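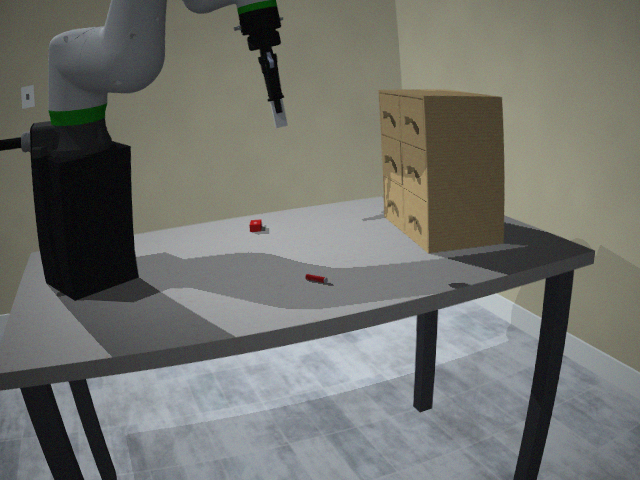

Let the children fail in a pretend room

By the helper's desk, Ereck Robotics Club
2020-04-18
5 min read | 300 shares | 7 comments

I have been helping at the Ereck club since the December before last, and for most of that time I was the one grumbling about simulators. My view, aired more often than anyone asked for, was that a robot you can't trip over isn't much of a robot, and that youngsters who learn on a screen would come away knowing a lot about screens. I'd like to take most of that back (not quite all of it, as you'll see if you stay with me).

Our students' spring project, which they named Lurkus after a long and rather heated vote, is a pick-and-place task done entirely in simulation. There's an arm, a table, a little cabinet of drawers and some small coloured shapes to move about. It sounds terribly easy. I thought so too, until I sat down one evening with a cup of tea and tried to persuade a gripper to close on a block. The tea went cold and I went to bed cross.

What won me over was watching how the students behaved when things went wrong. With our old bench kit, one bad command meant a nasty crunch and a careful look at the bill, so the confident ones drove and the quieter ones held the clipboard. In the simulator everybody drives. The log for Lurkus stands at 689 attempts as I write, and a good many of those are frankly dreadful, with the arm swinging off to somewhere no arm needed to be. I love those ones! Each has a note beside it in a student's own words, and the notes get better week by week, from "it missed" to a proper paragraph on which joint was set wrong and what they mean to try next.

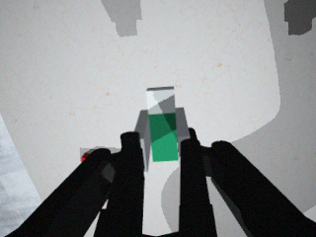
Does a student need to be good at coding before joining in?

Most of ours start with none at all, and they pick it up by changing one number in a working program and seeing what the arm does differently.

Now for the part of my old grumble that I'm keeping. A simulated table is a very polite table. It doesn't wobble when somebody leans on it, nobody has spilt squash on it, and the cable never catches on a chair. When our team went to the Drumia schools' day last year, they lost most of the morning to a loose screw, and they learnt things about patience and screwdrivers that I wouldn't swap for any amount of tidy practice. So I do worry when I hear schools talk of selling off their kit and going over to the screen for good. Please keep a box of real motors in the cupboard, even if it's a small box and half of them squeak. 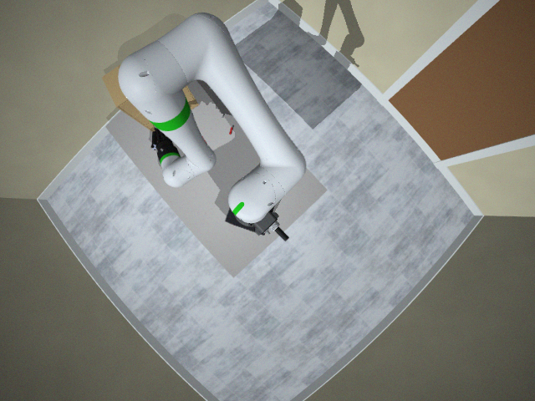 The Lurkus arm from above, in its simulated room.

My other plea is about marking. The Bautista Cup, which our lot hope to enter, gives its points for finished tasks, and I understand why, as a finished task is easy to score. All the same I'd like to see a few points set aside for the log. A team that can explain its bad runs clearly has done an awful lot of engineering, whether or not the cube ended up where it was meant to go, and I'd be very glad to see that written into the rules before the next entry forms go out.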